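Vindley revises storage limits for shared kitchens

3 November 2019

The Vindley housing office has issued revised rules for food storage in the shared kitchens at its Cliststead and Estura buildings. The rules apply to 54 units and take effect in March.

Cooked food left at room temperature must be discarded after 2 hours. The previous rule set no limit. Refrigerators are to be held at or below 40 degrees Fahrenheit, with a thermometer on the middle shelf and a reading logged each morning. Leftovers must carry a date label. Unlabeled items will be removed at the weekly cleaning. 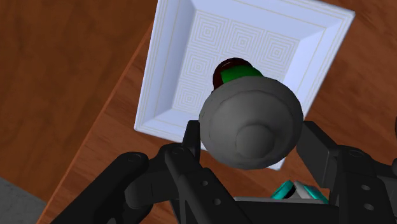

Ileana Surdu said the labeling rule was overdue but that the cleaning schedule did not suit tenants on night shifts, who often store meals for several days at a time. She asked that removal be limited to items with visible spoilage until the summer.

The office has not changed the schedule. Corina Vlad, who drafted the rules, wrote in the notice that 33 items without labels were removed from the Cliststead refrigerators in one month, and that about 10 of them had spoiled.

Labels and pens will be supplied by Tănase, the current maintenance contractor. Written comments are accepted at the Estura front desk.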